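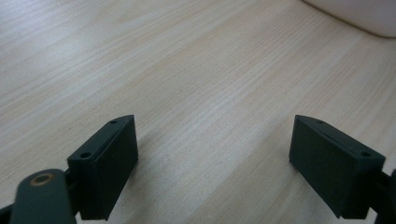 When will Pellance start collecting plastic bags and film from people's homes?

Collections begin in January, in 57 streets in the Fontana part of town, and the rest of Pellance will have to wait until the council has seen how that goes.

Last updated: 6 August 2018

Households in Fontana will be able to put out carrier bags, bread bags, bubble wrap and other thin plastic for recycling from the start of next year, Pellance Town Council has confirmed.

At the moment thin plastic goes in the general rubbish. Residents who want to recycle it have to take it to the tip on Station Road, where there is one cage for it beside the garden waste. The cage is often full by Saturday lunchtime and people have been leaving bags on the ground next to it, which has led to complaints from the allotment holders on the other side of the fence.

Under the trial, each home will get a roll of clear sacks through the door in the week before the first collection. Full sacks should be tied and left beside the paper box on the normal paper day. Crews will take one or two sacks from each home at a time. Anything more will be left behind with a tag on it.

Wero, the firm that already empties the town's bins, will run the round with its existing lorries. The plastic will be kept apart from the paper in a caged section behind the cab, then baled and sent to Jilix, which washes and melts it down for use in drainpipe and fence posts.

"We have been asked for this at nearly every public meeting for the last three years," said Natalina Serra, who is in charge of waste and street cleaning at the council. "The hold-up was finding somewhere that would take it at a price we could pay. Jilix needs it clean and it needs it dry, and if we can manage that then the sums work."

The council has set aside money for three months. After that, officers will report on how much was collected and how much of it had to be thrown away. Serra said a decision on the other parts of town would be made before the summer holidays.

What can go in the sacks

Carrier bags, bread bags, frozen food bags, magazine wrapping, bubble wrap and the film from multipacks of tins or bottles will all be accepted. Labels can stay on. Bags with a drawstring are fine once the string has been pulled out. 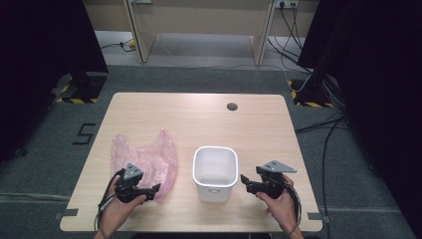 A thin pink plastic bag and a small white bin on a table.

Crisp packets, cling film, pet food pouches and anything with a foil lining must still go in the general rubbish. So must compostable bags, which look much like ordinary ones but spoil the batch if they get into it. Cling film was on the first draft of the accepted list and was taken off in June after Jilix asked for it to be removed.

Rigid plastic — pots, tubs, trays and bottles — carries on as before in the green-lidded bin. Crews have been told to leave any sack with these in it.

Plastic that has held raw meat or fish should be left out altogether, even if it has been rinsed.

Mixed views in Fontana

Agata Zuccaro, of Mill Rise, said she would use the service but wanted to know where the sacks were meant to be kept between collections. "We've got the paper box, the glass box, the food bin and the big bin in a front garden the size of a doormat," she said. "Another sack isn't much, but it's another thing to blow down the road."

Evaristo Mancuso, who runs the hardware shop on Fontana Parade, asked whether small businesses would be included. His deliveries come wrapped in film and he pays to have it taken away with his other rubbish. The council said the trial was for homes only. Shops would need a separate contract with Wero, and there is no price for that yet.

Ada Mazza, who has lived in Chandler Street since it was built, said the collections should have gone to the flats by the river first. "They've no cars, half of them, so they can't get up to the tip," she said. "We can."

Serra said blocks of flats had been left out of the trial because they use shared bin stores, and one wrong bag in a shared bin can mean the whole lot is refused. She said the council was looking at locked bins with a small opening for the river flats but had not found one it was happy with.

Tip to stay open

The cage at the tip will stay where it is during the trial. A second one will be put in next to it this month, and the gap by the fence will be closed off.

Wero site manager Kalkidan Gudeta asked people to empty their bags before putting them in. Staff have been finding receipts, coat hangers and, last week, a full bag of potatoes.

The council has printed 1000 copies of a leaflet listing what can and cannot go in the sacks. Copies are at the library and the town hall, and every home on the trial will be sent one with its first roll of sacks. A large-print version can be picked up from the town hall front desk.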